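Tips for writers who work from the kitchen table

I write web copy for a living, mostly product pages and the odd email series, and for four years my office has been one end of the kitchen table. I've picked up a few habits along the way, some about writing and some about crumbs, and a reader named Brenda Gallardo asked me to put them in one place. So here goes!

Clear the table the night before. I don't mean a deep clean, just plates in the sink and mail in a pile somewhere else. If I come down to a messy table I will tidy it for an hour and call it work (you know the kind of morning I mean).

Write the brief on one index card. When I did the Furnival pages the client sent me 1,044 words of notes for a page that was supposed to run 300. I boiled it all down to who's reading, what they want and what they should click, then stuck the card to the fruit bowl. Everything else went in a folder and I looked at it maybe twice.

Plan on something you can wipe. I map out headlines on a little whiteboard before I open the laptop, and I'm much braver with a marker than with a keyboard - bad headlines go up, bad headlines come off. Old marker that won't budge usually comes away if you scribble over it with a fresh one and wipe right after. Try a corner first if your board is an older one.
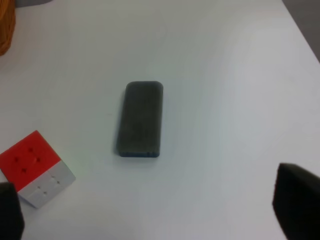 A plain dark gray block on a white tabletop.

Set a kitchen timer for the first draft. Mine goes on the stove, far enough away that I have to stand up to stop it. No editing until it rings. For a 1,000 word blog post I give myself two rounds with a coffee in the middle, and the second round always goes faster.

Read it out loud while you do the dishes. I let my phone read the draft to me while I scrub pans, and I hear every clunky sentence. Keep the phone on a shelf, please. I lost one to the dishwater last December, along with all my voice notes for Hukindale.

Keep food words in a jar. This one's a bit silly, but I love it! Whenever I catch a good plain word on a package or a menu, I write it on a scrap and drop it in an old jam jar. When I was stuck on the Fevitz newsletter I shook out a handful and got my opening line from "crumbly."

Send invoices before lunch. If I wait until after, I start cooking, and then it's tomorrow. I keep a blank one saved with my details filled in, so it only takes a minute.

Next time I'll go through how I store client notes in a recipe binder, tabs and all. If you've got a good fix for a wobbly table leg, leave it in the comments, because folded cardboard isn't cutting it anymore.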